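# 家庭场景操作数据采集规程项目 年终进展报告

提交日期：2022年12月30日
项目代号：Skaltberg
承担单位：Witley 规程组
报送：Ramden 项目管理处

## 概况

本报告说明 Skaltberg 项目自8月启动以来的工作情况、规程草案的完成程度、尚未解决的问题，以及下一阶段的安排。项目任务书要求我们为手持夹爪在住宅环境中的操作数据采集编写一套可以直接执行的规程，供 Ramden 支持的其他课题共同使用。规程的读者是现场操作员、复核员和数据管理员，所以行文以短句为主，凡是需要现场判断的地方都给出了判断依据。

规程草案共分5章，依次为场地准备、设备检查、操作要求、记录与标注、隐私与数据保存。前面几章已经在现场用过，文字改动较多。最后一章目前只做了内部讨论，还没有经过外部审阅，不建议其他课题提前引用。

进度总体与任务书一致。场地准备一章提前交稿，操作要求一章延后，原因是试行中发现原来的写法执行起来差别太大，需要重写。经费支出没有超出预算科目，明细随财务表另行报送，本报告不再重复。

## 已完成的工作

### 场地准备

最初的草案要求采集前把厨房台面全部清空。试行后我们取消了这一条。清空台面耗时很长，住户也不愿意，得到的数据又和真实家庭相差太远。现行写法把场地分为操作区和背景区。操作区是夹爪可能接触到的台面及其边缘，除本次任务物品外不放其他东西。背景区保持住户平时的样子，只处理有安全隐患或涉及个人信息的物品。

安全隐患的处理没有例外。灶具必须确认关闭，刀具收进抽屉或者移出操作员伸手可及的范围，玻璃器皿不得放在操作区边缘。操作员的站位也写进了规程：身后要留出可以后退的空间，椅子推回桌下，地面上的袋子和盒子挪到走动路线以外。有一次试行时操作员后退碰到了椅腿，没有受伤，但这件事促使我们把站位单独列成一条，并要求开始前由复核员看一遍地面。

对桌面的要求比较宽。有划痕、污点的旧桌面可以用，不需要铺桌布，也不需要更换。桌面上原有的痕迹要在场地登记表中注明，并说明它们与本次任务无关。这样做可以避免标注人员把痕迹当成任务物品，也便于日后住户对桌面状况有疑问时查对。

### 设备检查

设备检查表已经定稿。检查在每个采集时段开始前进行，由操作员完成，复核员签字。检查的内容包括夹爪能否完全张开和闭合、指面垫有没有翘边或移位、连杆转动处是否顺畅、相机镜头是否清洁、存储空间是否够用。任何一项不合格，当次采集不得开始，也不允许先采后补。

原来的检查表只有“合格”与“不合格”两栏。操作员反映有些情况难以归类，例如指面垫轻微磨损但不影响夹持。我们增加了“可用，需登记”一栏，填写时必须写明部位和现象。增加这一栏之后，登记内容明显变细，设备维护人员也能据此安排更换。为防止这一栏被滥用，规程规定同一部位连续出现登记的，下一次采集前必须停用检修。

清洁的要求也有调整。之前只规定每天结束时擦拭一次，现在改为更换任务物品时同时检查夹爪。涉及食物、粉末和带黏性的包装时，检查后还要用干布清理连杆缝隙。清理时不得使用溶剂，以免影响指面垫表面。

### 操作要求

操作要求是改动最大的一章。第一稿按物品类别编写，杯子、餐具、盒子、袋子各写一节，篇幅很长，仍然覆盖不了现场遇到的情况。第二稿改为按动作阶段编写，分为起始姿态、接近、接触、移动、释放和结束姿态，每个阶段规定操作员应当做到什么，以及出现什么情况时应当停止。

起始姿态要求参与任务的夹爪处于张开状态，指面不接触任何物体，操作员的手全部位于握持位置。双手任务允许一只夹爪已经夹有物品，但必须在任务单中事先写明，并在记录里标注为“持物起始”。没有写明的，一律按空爪起始处理；记录与任务单不一致时，该段数据退回复核。
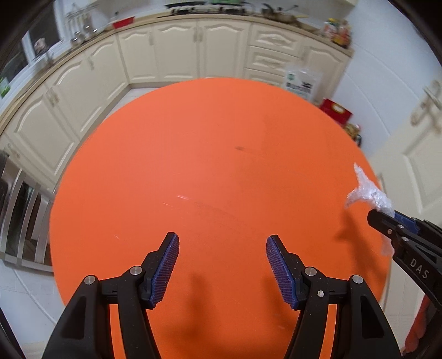 柔软薄片类物品是目前争议最多的一类，规程里单独设了补充条款。硬质物品的夹持点容易约定，薄膜、塑料袋、纸巾一类的东西一旦提起来，形状就随时在变，两名标注人员对“抓在哪里”的理解常常不一样。右侧夹爪夹着的半透明白色塑料就是这种情况：团皱的部分向左上方散开，一角竖起，另一角垂下，夹口下方还挂着薄薄的一片。按照补充条款，标注人员只记录夹口处的接触位置，散开和下垂的部分记为“自由部分”，不再估计它的完整轮廓。近处那对手指张开相对，中间只有桌面，标为“空爪、待接近”。左手和右手的状态分开填写，不合并成一个双手状态，避免一侧的标签影响另一侧。该处近侧夹爪右内方销钉下面的连杆上粘有一小粒发白的碎屑，按检查表应归入“可用，需登记”，夹爪清理完再换下一件物品。

补充条款还规定，薄片类物品不得快速甩动，不得拉扯至破裂，也不得越过灶具上方移动。物品掉落时，操作员保持夹爪不动，口头报告后再决定是否重来。掉落段落予以保留，并标为“中断”，不作删除。我们认为失败过程同样有使用价值，前提是标注清楚，不与完成段落混在一起。

夹爪与手的关系也作了规定。采集过程中，操作员不得用手指直接接触任务物品，也不得用手去扶正正在被夹持的东西。握持工具的手出现在画面中属于正常情况，不需要重采。手指伸到指面之间的，该段必须停止。这一条首先是安全要求，其次才是数据质量要求，培训时按这个顺序讲解。

### 记录与标注

记录表由纸质改为电子表格，字段已经固定。每段记录必须包括场地编号、操作员编号、设备编号、任务单编号、起始方式、结束方式和异常说明。任何字段不得留空，没有异常的填“无”。试行初期留空很多，后来在表格中加了校验，留空就不能提交。

标注复核安排了2轮。第一轮由另一名标注人员独立完成，不看原有标签；第二轮由复核员对不一致的地方作出裁定，并写明理由。裁定理由汇总后形成判例表，附在规程后面。操作员和标注人员普遍反映判例表比正文好用，遇到问题先查判例，查不到再看条文。我们准备继续维护这份附表，并规定判例与条文冲突时以条文为准，同时提交修订申请。

标注工具由 Lightfoot 小组维护。该小组按照我们的字段要求增加了左右夹爪分别标注的界面，并在时间轴上区分“完成”和“中断”。目前还缺少对“自由部分”的单独支持，标注人员只能写在备注栏里，检索不方便。这项改动已经列入对方的工作安排。

## 试行情况

草案在2处住宅厨房进行了试行。试行的目的是检查规程能否执行，没有以采集量为考核指标。每次试行后，操作员填写意见表，指出看不懂的条文、做不到的条文和认为多余的条文，规程组逐条答复，答复意见与修订稿一同存档。

意见集中在以下几个方面。

- 条文之间互相引用太多，现场翻找不便。已将常用条文合并成一张折页，操作员可以放在手边。
- “桌面边缘”没有界定，有人按桌沿理解，有人按夹爪可达范围理解。圆桌尤其容易产生分歧。现已统一为夹爪可达范围内的桌沿及其内侧。
- 光线要求过严。原条文禁止桌面上出现操作员或设备的影子，住宅里很难做到。现改为影子可以存在，但不得使夹口和任务物品无法辨认。
- 休息时间没有硬性规定。手持工具时间一长，手腕容易疲劳，动作也会变形。已增加强制休息条款，休息时工具必须放回支架，不得搁在桌边。

有一条意见没有采纳。部分操作员希望允许在采集过程中临时更换任务物品，理由是可以节省准备时间。规程组讨论后维持原规定，更换物品必须结束当前段落并重新登记。临时更换会使任务单与记录脱节，后续复核无法进行。

## 存在的问题

隐私条款进展偏慢。住宅背景里经常出现带有文字的包装袋、药盒、信件和日历，哪些需要遮挡，哪些可以保留，目前意见不统一。现在的临时做法是：写有姓名、地址、电话或者医疗信息的一律移走；普通商品包装可以留在背景区，由住户在场地登记表上确认。窗户和其他反光面也需要注意，金属厨具和深色玻璃可能映出人脸。临时做法可以满足试行需要，但作为正式条文还不够严密，特别是住户事后撤回同意时，数据应当删到什么程度，草案尚未写明。

复核人员不足。独立复核要求原标注人员不参与，人手紧张时只能推迟。任务书中没有单列复核工时，我们从编写工时中作了调剂，这也是操作要求一章延后的原因之一。

不同批次夹爪的指面垫手感略有差别，操作员换用后需要适应。规程目前只要求登记设备编号，没有规定换用后的熟悉练习。是否增加这一要求，还需要结合各课题的设备情况再定。

## 下一阶段安排

下一阶段的工作按轻重排列如下。

1. 完成隐私与数据保存一章的外部审阅，补齐撤回同意的处理流程，明确删除范围和经办人员。
2. 与 Lightfoot 小组核对“自由部分”的字段定义，工具更新后对已有备注进行整理转录。
3. 将薄片类物品的补充条款并入操作要求正文，并从判例表中选取典型情形作为附图说明。
4. 编写操作员培训材料。培训分为讲解和实操，实操不合格者不得单独进场采集。
5. 制定规程修订办法，规定谁可以提出修改、由谁批准，以及旧版规程下采集的数据如何标明版本。

## 需要管理处支持的事项

请 Ramden 项目管理处审定以下2项。

第一，同意在下一阶段预算中单列复核工时，来源为本项目未使用的差旅科目，总额不变。

第二，协助联系外部隐私审阅人员。审阅人员应当熟悉住宅环境下的影像采集，并与 Witley 规程组没有业务隶属关系。审阅意见将原文附入规程存档，未采纳的意见由规程组书面说明。

现行草案、设备检查表、折页和判例表随本报告一并提交。各课题在试用中如需调整条文，请先以书面形式告知规程组，在收到答复之前仍按现行草案执行。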